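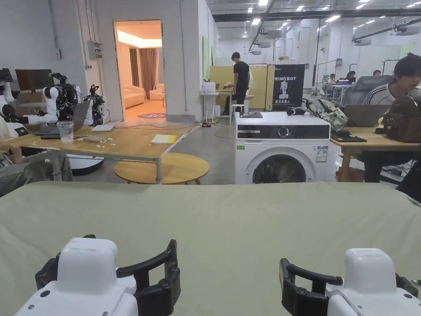
Fig. 4 - Both grippers parked at the near edge of the cloth, finger brackets facing each other.

4. Setting up the Treduron gripper pair

I always start with the cloth, even when I'm itching to get the grippers going. Five minutes on the surface saves me a lot of muttering later!

4.1 Spread the cover over the whole work surface and smooth it with your hands. A few soft wrinkles are fine.
4.2 Rest the grippers at the near edge, one each side, and switch on the left one first.
4.3 Wait for a steady light on both, then open and close each pair of fingers 50 times (yes, all of them - the joints loosen up nicely).

Note: check the label before you pick anything up. We keep several kits at Hallville and a left from one kit won't pair with a right from another. 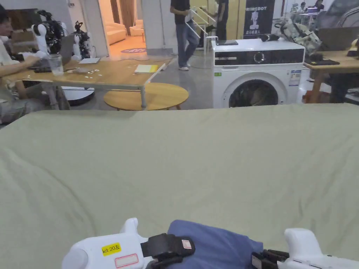

Fig. 5 - Left gripper of kit 20 with its yellow label, and a folded piece of blue fabric between the pair.

4.4 Put one small piece of fabric in the middle and try a gentle pinch from each side. If it slips, raise the grip setting to 53 and try again.

Caution: keep your own fingers clear of the pads while the power is on. They close faster than you'd think.

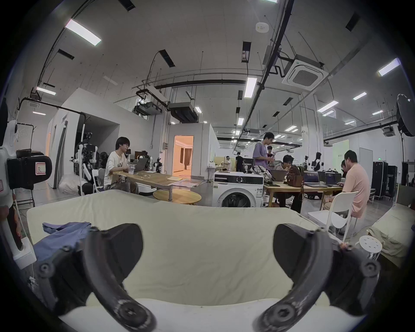
4.5 Go over the bolts and pivot screws on each finger with the small Altham driver. Nip them up and stop there. I do this every 2000 cycles or so, and swap the pads each January.

If error 588 comes up, go back to 4.2.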